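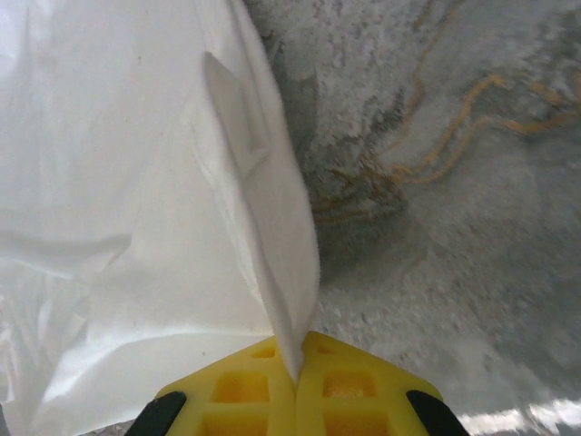
Préhension de textile fin : réglage de l'effort et de la hauteur d'approche
Publié par Noémie Cordier dans Entraide Jidano, rubrique Manipulateurs

Madame, Monsieur,
Notre atelier partagé met au point un bras équipé de doigts jaunes alvéolés et de patins noirs, destiné à saisir un linge blanc posé sur un plan à motif marbré. La consigne de serrage est fixée à 300 sur l'échelle du contrôleur Mirkov. Le linge glisse une fois sur trois lors de la levée. Convient-il d'augmenter l'effort ou de revoir l'approche ?

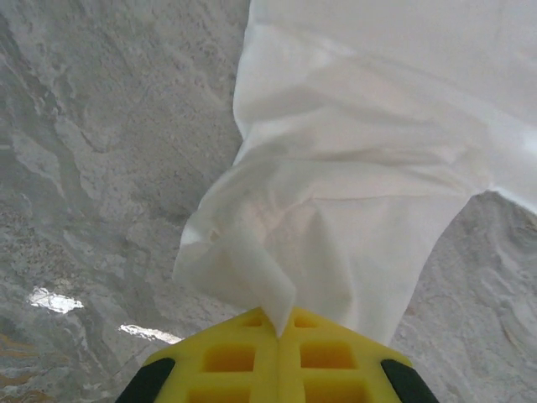
2 réponses

Barbier
Il est recommandé de ne pas dépasser 300. Veuillez procéder dans cet ordre :
– abaisser la hauteur d'approche par pas de 1 mm ;
– limiter la vitesse de levée à 200 mm/s ;
– marquer une pause de 900 ms après la fermeture des doigts.
Un pli pris en épaisseur tient mieux qu'une simple lisière. Avec ces valeurs, notre propre montage atteint 97 % de prises conformes – sur du coton uniquement. Merci d'indiquer la matière du linge.

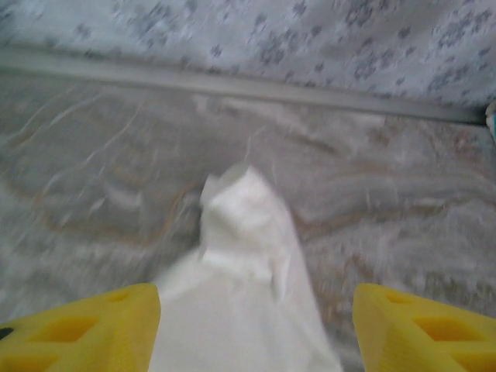
Linge blanc entre les deux doigts, plan marbré en arrière-plan.

Dirwood
Même difficulté constatée chez nous en avril. Nous avons remplacé les patins. Cordialement.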